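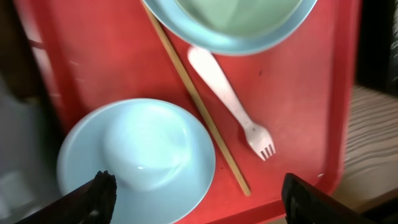
Tsuchiya Falls Off the Edge, Again

Readers with long memories will recall that the rogue planet Tsuchiya was due to flatten us in December. It has been put back to spring, owing to an error in the sums. Toshiko Ogura, who keeps our list of cancelled apocalypses, has entered it as number 382. The prophet of Trarnia remains cheerful and is still selling his survival guide, now in its second edition, at 815 pages. The first ran to 700, so the end of the world is getting longer. Refunds are not offered. Toshiko's talk on failed prophecies starts at 7.30 pm, planets permitting.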